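Lamp Night Comes to Tirach Hall, 5/13/25

Bring us your dim, your wobbly, your never-out-of-the-box! The Clenderen lighting swap is back, and we already have 13 lamps promised, from big floor models to the little white metal ones with a round base and a knob on the side.

Mayu Uchida will be at the wiring table all evening, and she is wonderful with old switches. Lộc Văn is bringing up to 70 spare bulbs - yes, really - so come early if yours is an odd size. Please keep cords tied up until your lamp has a spot on a table.

Doors open at 6:30, entry is $2, and kids get in free. We can't wait!

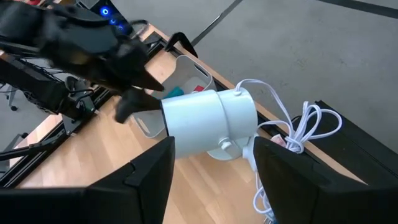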